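Re: [likargate-users] planner stops short of the door handle in simulation

Hello all,

> We run the door task in the Celtar scene with the standard
> Likargate planner. The arm goes to the pre-grasp pose and then
> the planner reports "no valid path" for the last segment. With
> collision checking off it works every time. Is this a bug in the
> checker, or is our door model wrong? We already raised the
> sample limit from 800 to 3,000 and it makes no difference.

We had the same message last month, and I think it is neither of the two. A higher sample limit could not help us, and I believe it cannot help you. The goal pose itself was rejected, so the planner had nothing to connect to.

In our case the collision shape of the door was one convex hull made from the door panel and the lever together. The hull fills the space between the lever and the panel, and the fingers must go exactly into that space. On the screen you see the visual mesh and everything looks free. Please switch the viewer to collision shapes before you change any other setting.

What I did, in order:

1. I exported the lever and its plate as separate bodies, each with its own collision shape. The lever is now a simple capsule. The panel stays a box, and the curved molding is only visual.

2. I allowed contact between the right fingers and the lever, only for the last segment. Please do not allow it for the whole arm, or the forearm will go through the lever and you will not get any warning.

3. I checked the start of the last segment from the head view. Left gripper up and out of the way, right gripper just beside the lever and a little lower, with a short gap still to close.

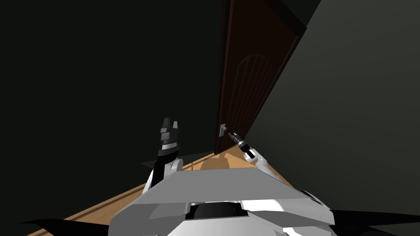 4. I replaced the free-space planner with a straight Cartesian move for this gap. I kept the step small, and the Gilmartin solver gets the previous joint values as a seed. Without the seed the elbow sometimes flips.

After these changes I ran 2,000 attempts with random door positions. The "no valid path" message did not come back. Some attempts still fail later, when the lever turns, but I think this is a question of the force controller and I will open a different thread for it.

One thing I could not solve: if the scene is reloaded, the allowed contact pair is lost and must be set again. Does the Onside plugin keep it for anybody?

Best regards,
maintainer of the door scenes

likargate-users mailing list | Contact the list owner | Back to top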